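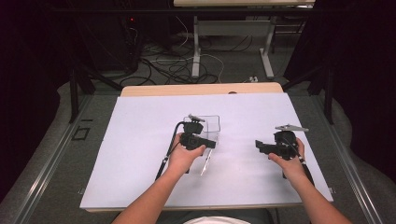 Two hand-held grippers in use at a white board, with a clear plastic container behind the left one.

Thursday, October 16, 2025

Haslinger makes replacement battery packs for laptops, mostly for models the original makers have stopped supporting. The company opened its Terkach plant to visitors this week and I went along with a group of repair shop owners and a couple of other writers. The tour took most of the morning.

Sign-in was at the side gate. Phones were allowed everywhere except the cell storage room. We got safety glasses, a visitor badge and a heel strap for static, then a short talk from Kurniawati Pillai, the production manager. Haslinger buys its cells and does everything after that in the building: sorting, welding, wiring, the control board, the case and the final test. The current catalog covers 196 laptop models.

Sorting was the first stop. Every cell that arrives is measured for voltage and internal resistance, then binned with others that read close to the same. Pillai said a pack with one weak cell will drag the rest down, and the laptop will report a full charge and then shut off early. Most of the shop owners nodded at that. Cells that fall outside the limits go back to the supplier.

Welding is done in a separate room behind a window. Nickel strips are spot welded across the cells, and a sample from each batch is pulled apart to check the joints. We watched one of these pull tests. It was over in a few seconds and there wasn't much to see, but the torn strips are kept in labeled bags until the batch ships.

The part I had come for was the test room. Packs sit on racks and are charged and discharged under load while a logging program called Cluden records the numbers. A normal production pack gets 4 hours on the rack. Samples for life testing stay much longer, and the oldest one running had just passed 2806 cycles. It is kept going out of curiosity at this point and holds well under half its original charge. Pillai was open about that and let us look at the curve.

I asked about the run times printed on the boxes. Haslinger gives watt-hours in large type and hours in small type, with the screen brightness used for the test. Sorcha Halliday, who runs the support desk, said the hours figure still causes most of the complaints. Buyers compare it with what the laptop did when it was new and forget that the fan, the drive and the software have all changed in the meantime.

The last stop was a table of new products. There is a slim external pack called the Gravivix that charges over USB-C and is meant for older machines with a adapter tip. It weighs more than I expected. Halliday said the first units go on sale in December, with 13 tips available separately. No price yet.

Lunch was sandwiches in the canteen. Visitors could hand in old packs for recycling at the gate on the way out, and I left two there.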